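The Ferry to Porota

My grandmother kept a ferry ticket in the sugar tin. It was a return ticket, Ninden to Porota and back, and only the first half was used. When I was a child I thought every family had such a ticket. I asked her once why she did not go back, and she said the sugar was getting damp and I should close the lid.

She died in December. I was the one who cleaned the kitchen, so I was the one who took the ticket. It had become brown at the corners and it smelled sweet. On the back was a line in pencil: Ruppert, second floor, pay before 8.

I did not know any Ruppert. My mother said it was not a person, it was a boarding house in Ninden, near the harbor, where the girls from the cannery used to sleep. She said this while she was folding towels, and she did not stop folding them.

In summer I had a free week and I took the train to the coast. From there I went by bus to Ninden. The bus was full of people with melons. I don't know why so many melons, there must have been a market. A woman gave me half of one because she had no place to put her feet, and I ate it with my hands and the juice ran into my sleeve.

Ninden was smaller than I had prepared for. There was one long street and then the water. The cannery was closed, and somebody had painted its doors green. I asked in the bakery for Ruppert, and the baker told me to walk until I heard the pump, and then to turn left. I walked and heard no pump. I turned left anyway, at a place where I would like to hear one.

The boarding house had 28 rooms in the old days, said the woman who opened the door. Now she rented only eight of them. The name was still in the glass over the entrance, but the second P had fallen out and been replaced with plain glass. I told her about my grandmother. She listened politely, the way one listens to a stranger's dream, and then she asked if I wanted breakfast included.

I asked for a room on the second floor. She climbed before me and rested on every landing. She told me the price, 40 for the night, and that the window must be closed when the wind came from Clorkalthorpe, as the curtains would go out and not come back in. 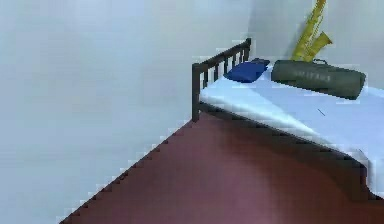

Did my grandmother ever sleep in this room? She slept somewhere on this floor for two winters, and the register that could tell the number was lost when the cellar flooded.

I put my bag down and I took out the ticket. I had planned to feel something. What I felt was mostly hunger, and the melon drying on my wrist. Through the wall a man was practicing the same four notes on some instrument, always stopping before the fifth.

In the morning I went to the harbor and showed the ticket at the window. The boy there was perhaps seventeen. He turned it over, read the pencil line and turned it back. He said the company on it did not exist anymore. Then he looked at the queue behind me, which was one old man with a bicycle.

"It is for Porota to Ninden," he said. "You are already in Ninden."

I said I knew this.

"So you must first go there," he said, "and then use it."

I bought a single to Porota from him. I put it with the other one in my pocket, and the old man asked me to hold his bicycle while he looked for his coins.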